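Speaker notes: Walking Mernitz the wrong way round
October travel night, second slot, after the tea break

Right, hello, can everyone hear me up the back? (Wait for Kadri to give the thumbs up from the sound desk. If no thumbs up, shout.)

So I was asked to talk about the walking tour of Mernitz and I said yes before remembering that I never did the walking tour of Mernitz. I missed it. I was at the wrong bridge. What I did do was spend a whole day wandering through the place with a map printed for a different town, and I reckon that gives me 20 minutes, so settle in.

Start at the station. You come out and there's a row of taxis, a kebab shop and a very grand arch that leads nowhere except to another kebab shop. I asked a bloke which way to the old centre and he pointed in both directions, one arm each. I took the left arm. (Do the arms. People like the arms.)

The left arm takes you along the canal, and the canal is lovely for the first stretch. Willows, ducks, retired gentlemen fishing in their good jackets. Then it turns industrial all of a sudden and you're walking beside tyre yards and a place that repairs church organs. The doors were open and somebody was testing one note, over and over, the same low note. I stood there far longer than I'd planned. I could still hear it at the next lock.

Next bit, Dullar. Dullar is technically a suburb but don't say that to anyone who lives there. It was its own town until they put the tram through, and the number 19 still stops at the old boundary stone for a moment, with the doors shut, and then carries on. I asked the driver why and she said that's where it stops. Fair enough!

The Saturday-style junk market there runs every morning in summer, under the tram viaduct. (Cut "Saturday-style", it confused people at the rehearsal. Just say junk market.) Enamel saucepans, army coats, boxes of door handles, and one stall selling only the left halves of salt and pepper sets. I bought a tea towel with a map of the tram network on it. It's been more use to me than the map I had. 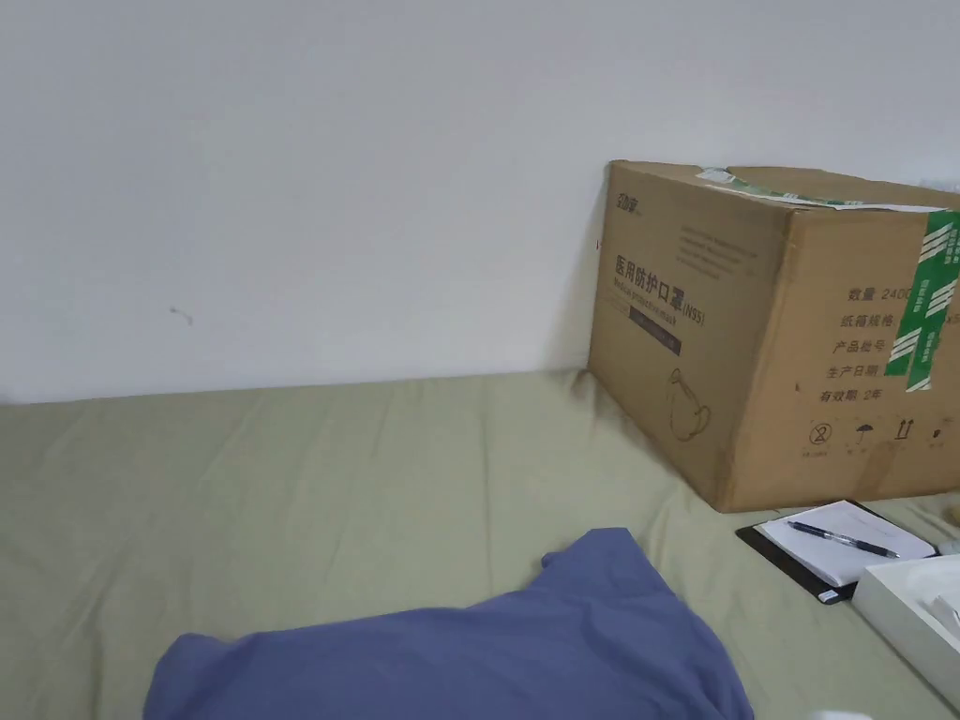
Travel and Rambling Section, Closorness Social Club

Lunch. I had my heart set on the Café Lefèvre, which every guidebook carries on about, with the marble counter and the mirrors. The queue was out the door and past the chemist. I lasted two songs from the accordion player and then gave up and went next door, where a woman sold me a bowl of dumplings in sour cream for next to nothing and then stood over me until I'd finished the lot. Best meal of the trip. I never got the name of the place. If you go, it's the one with the brown awning, to the left of the queue.

(If running late, skip the museum. If not, do the museum.)

The museum! It's the Museum of Weights and Measures, and I only went in because it had started bucketing down. There are 179 steps up to the top gallery, and I know that because it's painted on the wall at the bottom as a warning. Up there they've got the old grain measures, huge copper tubs, and one of them has a false bottom. The miller who owned it was run out of town and then, as far as I could follow the label, invited back as mayor. The attendant told me this with enormous pride. He was some kind of descendant.

Then you come down all those steps and your knees have opinions. There's a bench by the cloakroom. Use the bench.

By this stage it was four in the afternoon and I finally found the old centre, purely by accident, coming out of a laneway behind a shoe repairer's. Now this is the part I really want to get across, because the proper walking tour brings you in from the other side, through the gate, with the cathedral straight ahead of you, ta-da. I came in past the bins. And from the bins you get the back of the cathedral, all buttresses and patched brickwork in every colour you can think of, with a vegetable garden right up against it and someone's beans growing up the drainpipe. I was so chuffed. I'd have been rushed straight past all that with a guide and a little flag.

(Pause here. Drink of water.)

Practicalities, for those taking notes. The day pass covers the tram and the canal ferry but you have to stamp it yourself, there's a grey box near the door. Pay toilets want coins. The ferry back from the old centre leaves when the skipper feels it's full, and on the evening I caught it he felt it was full with 2 of us on board, me and a man with a cello. Wear shoes with some grip, the cobbles are murder after rain.

Going again? I'd go tomorrow. I'd like to try the right arm this time, which according to the tea towel takes you up past the brewery and the botanic gardens.

Questions now, then Kadri Ozoliņš has the raffle. Please leave the chairs where they are at the end, the line dancers want them in rows for some reason of their own.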